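A Winter Refit for an Old Motor Yacht

The Hakine came out of the water at the Zasham yard on 30th November, with 1,335 engine hours and a teak deck which had lost most of its color. Her owners bought her after one short sea trial, and they wanted her ready for sale in February.

A refit of this kind begins with paper. The yard makes a list of every job, and the owner signs each line before the work starts.
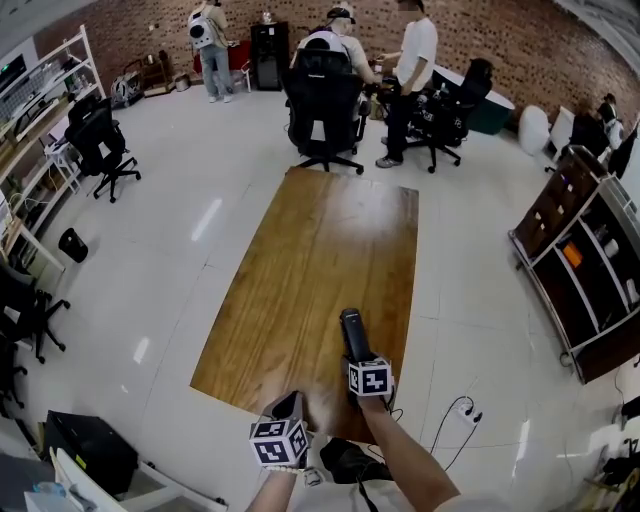 The list for the Hakine had 239 lines. Many were small, such as a hinge or a stiff window. The expensive ones were the shaft seals, the fuel tanks and the Wieser generator, which had to be lifted out through the saloon.

The deck was the difficult question. New teak would take 760 hours of labor, and the buyer of a used yacht does not always pay for this. The owners chose to sand the old planks and to renew the caulking only.
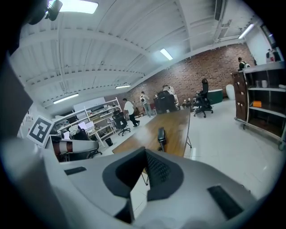

Back to Tultelano

The yacht will go to her old berth at Tultelano with four cabins freshly varnished. The price is not yet decided.

Recent stories
Choosing an anchor for soft mud
Is a bow thruster worth the money?
Survey reports: how to read them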